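# Der Flickladen in Sterport macht weiter

16. August 2025

Gute Nachrichten aus der Hafenstraße, und ich freu mich gerade wirklich wie ein Kind: Der Flickladen bleibt! 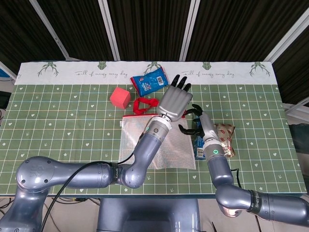
Wer länger in Sterport wohnt, kennt das Theater ja. Im Frühjahr hieß es, der Mietvertrag werde nicht verlängert, weil der Eigentümer die Räume für ein Café haben wollte. Dann kam wochenlang gar nichts, dann ein Zettel an der Tür, und ich hatte ehrlich gesagt schon meine kaputte Winterjacke abgeholt, damit sie nicht irgendwo in einem Umzugskarton verschwindet.

Gestern Abend hat mich Raili Ruotsalainen angerufen, die den Laden vor 16 Jahren aufgemacht hat (damals noch zwei Häuser weiter, neben dem Schlüsseldienst). »Wir haben unterschrieben«, hat sie gesagt, und dann erst mal gelacht. Der neue Vertrag läuft bis Oktober übernächsten Jahres, und die Miete steigt um 20 Euro im Monat. Damit kann sie leben, meint sie.

Fürs Café hat sich übrigens etwas anderes gefunden: Adelmo Barbieri zieht mit seiner Kaffeemaschine in die alte Drogerie am Marktplatz. Mir soll's recht sein, da scheint nachmittags wenigstens die Sonne rein.

Ein paar Sachen ändern sich trotzdem. Reißverschlüsse werden ab sofort nur noch vormittags angenommen, Daichi Mizuno macht die nämlich alle allein und kommt sonst nicht hinterher. Vorhänge kürzen geht weiterhin, aber bitte gewaschen abgeben! Und wer einen Nähkurs machen will: Der nächste startet im Oktober, kostet 24 Euro inklusive Garn, und eigene Maschinen dürft ihr mitbringen. Anmelden könnt ihr euch direkt an der Theke, Raili schreibt alles in ihr blaues Heft. E-Mails liest sie, na ja, gelegentlich.

Ach so, die Stoffreste. Die Kiste neben dem Eingang gibt es wieder, das Kilo für kleines Geld, und Knöpfe liegen jetzt in der Schublade darunter. Ich hab mir neulich ein Stück karierten Flanell rausgefischt und wollte daraus Topflappen nähen. Bisher ist es ein Topflappen, und der ist ziemlich schief.

Geöffnet ist wie gehabt bis 18 Uhr, in der letzten Augustwoche bleibt der Laden wegen Urlaub zu. Wer noch Hosen dort hängen hat, sollte sie also vorher abholen.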